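Language homestay

A language homestay is an arrangement where a student lives in the home of a local family (or couple, or single person) while studying that person's language at a school nearby. The student gets a bedroom, some or all meals, and a lot of conversation they didn't plan for. I've done three of them as a student and hosted more than I can remember, so this entry leans on what I've seen myself, and I've tried to flag where my experience might be odd.

Names for it

Most English-language schools just say "homestay". You'll also see "host family accommodation", "family stay" and, in older brochures, "paying guest", which is a term I love and wish would come back. "Full immersion" gets used too, but that one's slippery. Some schools mean living with a family, and others mean living at your teacher's house and having lessons at the kitchen table - a different thing, usually a lot dearer, and covered in its own entry.

How a placement works

The student fills in a form when they book the course. It asks about allergies, smoking, pets, small children and how far they're willing to travel each morning. The school's accommodation office then matches that form with a household on its books. At Chambi, the school I know best, the form runs to 27 questions, and I've been told by more than one student that it was harder than the placement test!

Larger schools hand the job to an agency. Trisus is the one you'll strike most often around here. It visits each house before the first booking and then once a year, checks that the bedroom has a door that closes, a window, a desk and a lamp, and asks the hosts what they like to talk about. I thought that last question was silly until I got a student who followed cycling as closely as I do. We barely opened a textbook for a month and his past tenses came along beautifully.

Stays are normally booked from Sunday-style changeover to changeover, in whole weeks. Two weeks is the common minimum. In my house four is the most usual length, and July is when everybody wants to come at once.

Meals and board

There are three standard levels. Room only means a bed and use of the kitchen. Half board adds breakfast and dinner. Full board adds lunch, often packed in a container the night before. If you're learning to speak, take half board at the very least, because dinner is where the talking happens. My own first stay was room only, to save money, and I spent most of it eating noodles and practising nothing.

Payment goes through the school. One student at Chambi paid 1,392 dollars for her stay last winter on half board, and the host received most of it after the agency fee. Hosts shouldn't ask for cash on top, apart from anything agreed in writing such as extra nights.

Household arrangements

This is the part the brochures skip over. Every house has its own habits with showers, heating, shoes, keys and washing, and a learner with a small vocabulary can miss all of them in the first tour. The Trisus handbook asks hosts to do one load of washing a week for each student, or else show them the machine. It also asks for a sheet of house rules in plain words. Mine is one page and I read it aloud with them, which turns into a first lesson without anybody calling it that.

The words that come up in those first days are wonderfully dull: towel, peg, plug, bin night, basket, hot tap, spare key. Textbooks tend to leave them until well after airports and hotels, and yet a homestay student will want them by breakfast.
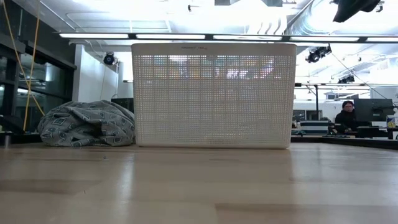
Language at home

The usual rule is "target language only" in the shared rooms. How strictly it's kept varies enormously. With total beginners I let the rule slide when something matters (medicine, money, a missed flight) and stick to it for everything else. Hosts aren't teachers and aren't expected to correct every sentence. I tend to repeat the thing back the right way and carry on, and I learnt that trick from a teacher in Pleseck, where I did my second stay and where my host corrected absolutely everything, including my humming.

Schools sometimes measure progress before and after. Dultel, the oral check used at Chambi, takes 30 minutes and has a section where the student explains how to do a household job from start to finish. Students from shared flats often find it the hardest section. Homestay students have usually been told how to do the job several times already, sometimes crossly.
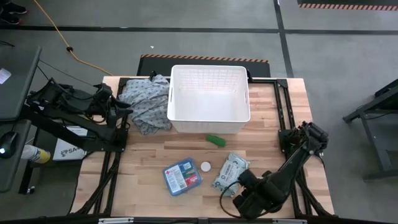 Basket and patterned cloth on a wooden table

Common difficulties

Food is the first one. Portions, dinner times and spice cause more calls to the accommodation office than anything else, and nearly all of them are fixed by one frank chat. Distance comes next. A student who ticked "any area" may be less cheerful about it after a week of two buses.

Shyness is harder. Some students go straight to their room after school, and a host can't very well drag them out. I've had luck with asking for help - shelling peas, walking the dog, folding sheets - as it gives them something to do with their hands and nobody has to make eye contact over a grammar mistake.

If a match really doesn't work, most schools will move the student. Chambi allows a change in the first 6 days at no charge. I've had one student move out on me, and I sulked for a bit, but she needed a house with no cat and mine has a very present one.

Under-age students

Anyone under 18 comes with extra rules on curfews, background checks and who may drive them where. These differ by state and change often, so ask the school for the current sheet and don't trust an old one pinned to a fridge (including mine).

14 comments | 38 shares

Related entries
Conversation exchange
Living at your teacher's house
Oral placement checks
Packed lunches and full board
Pleseck: language schools
Student residences and shared flats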